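The Laundry Is Still on the Floor

By Clementina Neves

My mother-in-law has been promised a robot since she was a girl. It was going to wear an apron, more or less. She is 79 now and she irons her own pillowcases, and when I read her the latest announcement over the phone on Monday she asked whether it could do a fitted sheet. I said the article didn't mention fitted sheets. She said no, they never do.

I have spent 20 years writing about appliances, so I have a professional stake in being annoyed. In that time I've been shown a great many machines that were going to take over the housework. A few of them did some of it. The robot vacuum is fine as long as you tidy up before it starts. The dishwasher remains the best domestic robot ever sold, and it doesn't move an inch. Everything else has been a video.

The videos have gotten better, I'll admit that. Two arms, a shirt, a table, and at the end the shirt is a neat rectangle. Korklow put one out in January that ran 2 minutes and was passed around my office as if the matter were settled. Albertina Correia, who edits this section and folds laundry for a family of five, watched it over my shoulder and asked who had put the shirt on the table.

I think that is the right question, and I'd ask it of all of them. Who emptied the pocket with the tissue in it? Who turned the sleeve right side out? The fold is the last thing that happens to a shirt and probably the easiest to show. Before it comes an hour of walking around picking things up, deciding whether they're clean, and moving one object so you can get at another.
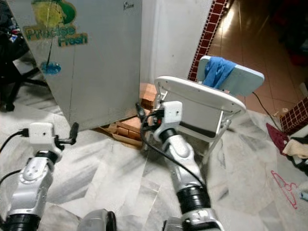 4 min read

Look at what any pair of arms would be up against in a room like that. One gripper has hold of a small white folding stand and the other has nothing. Past them there's a crumpled blue cloth slumped over a board, a heap of maroon fabric by the wall with something cream bundled on top, a pink hanger lying on the marble, a cable running across the floor. The refrigerator is up on bricks. I don't find any of this unusual. It is a corner of a home, and half the corners in mine would give you the same trouble.

Now try writing the instructions. The cloth is soft and has no fixed shape, so every time you see it, it's a new object. The hanger is flat against a hard, glossy floor, and getting a fingertip under a flat thing is something a toddler manages by fussing at it until it tips. The cable should be left alone, or maybe moved, depending on what it feeds. As for the bundle by the wall, I couldn't tell you myself whether it's going to the wash or coming back from it. The person who lives there knows without looking.

Rodica Filip put the other side to me over a long lunch. She used to run the packing floor at Tillman, where they brought in Movex arms to load cartons, and she thinks I'm a crank. Her arms worked. They worked on 17 kinds of box, all night, and she'd have them again tomorrow. But when I asked what the floor looked like, she described yellow lines, fixed shelves, the same light at every hour, and a man named in the shift plan whose whole job was clearing jams. So the building had been rearranged to suit the arms, and they'd paid a person to stand next to them. I don't call that a failure – it sounds like a decent factory – but I can't paint yellow lines on my bedroom.

And the household versions seem to want exactly that. The Sundside brochure on my desk recommends "a consistent environment for best results." I read that aloud at home and my children laughed for some time.

Could it all come right? Sure. Picking up an odd plastic object at all was hard not long ago, and I'd be foolish to say a machine will never hang up a shirt. What I object to is the "yet" that gets tucked into every conversation, as though the remaining work were a matter of polish. To my eye the remaining work is most of the work. Gripping is one part of a chore. The rest is knowing what the thing is for and where it goes in this particular house, and noticing that you've stepped on the hanger.

Zulmira Peixoto cleaned apartments in my building until she retired, and she could do a bathroom, a kitchen and two beds before noon while telling you about her sister's divorce. I'd like someone to film a machine in one of those apartments, starting from the front door, with no one going in ahead of it. Leave the camera running and don't speed it up. I'll watch the whole thing, and if it gets as far as the fitted sheet I'll call my mother-in-law myself.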